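# Shelf FAQ (the stuff you keep asking me)

Updated 2026-01-13

I've been writing about my white shelving unit for longer than is probably healthy, and the same questions keep landing in my inbox. So I put them all in one spot. If yours is missing, leave a comment and I'll get to it!

**What shelf is it?**

It's a Lundeo, the plain white one with open compartments and no doors. I bought mine secondhand from a shop called Wundonau, so I can't tell you what it costs new. Mine was 30 dollars, and two of the little shelf pins were missing (I got replacements at the hardware store for pocket change).

**Why white? Doesn't it show everything?**

It does, and that's sort of why I like it. I can see dust on it from across the room, so I wipe it. My last bookcase was nearly black and I'm pretty sure I cleaned it once a year, in March, when the sun got low enough to shame me.

**What do you clean it with?**

A damp cloth and a drop of dish soap, then a dry cloth right after. Wipe the front edges too! That's where fingers go. I did try a fancy polish called Flesivness and it left streaks I could see every time I turned the lamp on. Never again.

**How do you decide what goes on the top shelf?**

One thing with some color or pattern, and then I stop. I used to line up candles, postcards, a dish of keys, three plants and whatever came out of my pockets, and it took me 20 minutes to dust. These days I go for something with a bit of wood or fabric on it, so the white doesn't feel like a dentist's office. Warm orange-brown wood is my favorite, and houndstooth comes a close second. 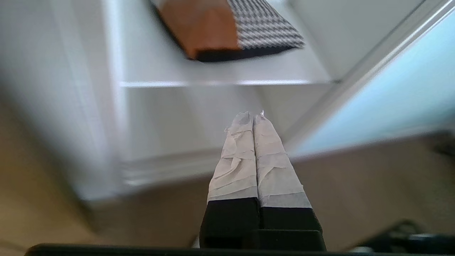 A reader called Szilágyi wrote in to say that one thing per shelf is fine for people with a garage, but in a small apartment every shelf has to earn its keep, and could I please talk about storage for once.

Fair enough! I don't have a garage either, but I do have a deep closet, and I forget that's a luxury. If the shelf is your storage, I'd fill the low compartments first and leave the top for last. Heavy things at the bottom, always. And leave a hand's width free somewhere, so you have a place to set stuff down while you move the rest.

**Should I screw it to the wall?**

Yes. Please do. I put it off for 24 days after moving in and felt guilty the whole time. It took me one evening, and most of that was looking for the drill.

**Mine leans a little. Is it broken?**

Probably not, it might just be your floor. Slide some folded cardboard under the low corner and check again with a level. If it still leans, loosen all the screws a bit, push the sides square, and tighten them back up going corner to corner.

**Do you use baskets?**

I did, and they turned into places where I lost batteries. I've kept one, for cables. It's in the closet.

**Can you paint it?**

I haven't tried, so I won't pretend. A few of you have, and the one tip that comes up every time is to sand it lightly and use a primer first. If you do it, send me a note about how the edges hold up after a few months, I'd love to add that here.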